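Drareno: A Koltlow Reader in Moral Philosophy

Paperback, Studham Press. Ships in up to 4 working days.

This reader collects 57 short texts on promising, blame and forgiveness, most of them newly translated. Each text has a brief headnote and a reading list.
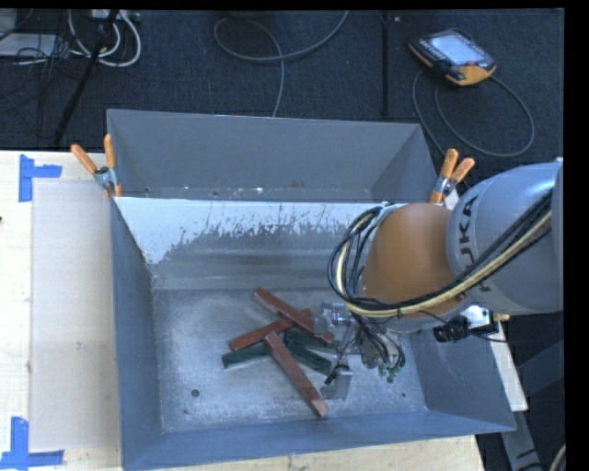 By Yee-man Lui, series editor

The second part covers the Ung lectures, printed in full with the discussion that followed. Notes are at the back, along with an index of terms. Course orders for September include a desk copy.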